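Two-Arm Workcell at Home: Handout 4, Frame, Cables and the Packing Task

Course notes, Dundton shared workshop. Instructor: Hazem Ezzat. Revised February 20, 2024.

Read Handout 3 (power supply and grounding) first. The notes below assume the supply is wired, the emergency stop cuts both arms, and each arm has been homed separately.

1. Frame and rail

Use aluminum extrusion for the corner posts and for the front rail. Both arms share the one rail, each on its own plate. Cut the rail in one piece. A joined rail flexes at the joint when both arms accelerate together, and the error shows up at the gripper tips, where it is hardest to diagnose.

The rail for the Stedgate kit is 900 mm long. Square its ends before fitting the posts. Tighten the plates in two passes: finger tight, check with a square, then to final torque. Recheck after the first hour of running.

Wall panels carry no load. Cover them with whatever you like, but avoid gloss, which throws highlights into the wrist cameras. A patterned covering is acceptable if the same pattern stays up for the whole recording. Changing it halfway gives you two datasets.

2. Cable routing

Run the cable along the link and leave the slack at the joints. Slack at mid-link catches on the other arm. Clip it on the long links, then move each joint by hand through its full range with the power off. If the cable pulls tight anywhere, the loop is too short.

Wrist camera leads are the usual failure. They are thin and they cross the joint that turns the most. Secure the lead to the camera bracket first, so that the connector takes no strain.

3. The packing task

The practice task for this unit is to pack light snack packets into an open bag. Film packets crush, slide and reflect, so they exercise grip force and camera exposure together. Spread them over the floor within reach of both arms, with some overlapping.

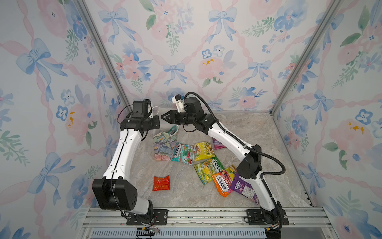 Sengar: I ran the same task with small cardboard boxes first and I'd suggest others do too. With boxes I could set the grip width once and leave it. When I went to film packets the fingers closed on air half the time, and I only trusted that it was a width problem because the boxes had worked.

That order is now recommended. Start with rigid items, fix the width, then move to film and reduce the closing speed. Do not raise the force to make up for a bad approach angle. Come in across the packet's short side wherever the neighbors allow it.

4. Sharing the work between arms

Assign one arm to hold and one to place. The holding arm grips the bag near its handle and stays still during the insertion. The placing arm picks a packet by its lower part, lifts, and moves to the opening. Keep the two tasks in separate state machines with a single handshake between them:

hold_ready – bag gripped, arm stopped
place_ready – packet lifted, path clear
release – packet inside the opening
retreat – placing arm back above the floor plane

The placing arm must not start its approach until hold_ready is set. The Cetia controller polls this flag on every cycle. If you use another controller, check that the flag is latched, or a short dropout will halt the arm over the bag.

Paper bags lean when pulled from one side. Let the holding arm carry a little of the weight – enough to keep the mouth open, short of lifting the base.

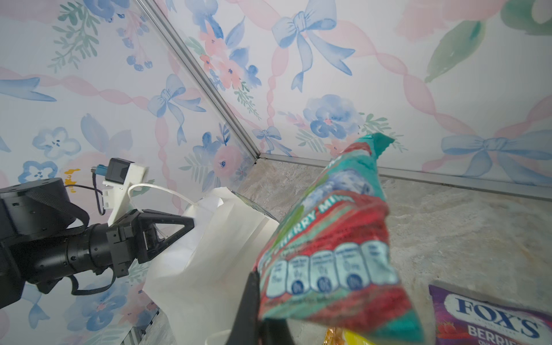 Can both arms be driven from one USB hub?
Use a separate port for each arm and put only the cameras on the hub. Camera traffic comes in bursts and will delay joint commands if they share the connection.

5. Logging

Record joint positions, gripper width and all camera streams against one clock. Write the log to a local disk and copy it afterward. The reference log for this unit holds 2,939 entries, of which 1,584 belong to the placing arm. Your totals will differ, but if one arm has no entries at all, check its device name before repeating the run.

6. Before the next session

Bring a log of 12 complete placements, failures included. Mark each failure as grip, approach or handshake. Note the gripper width used and any change made to the cable loops. Calibration between the two arm bases is covered in Handout 5.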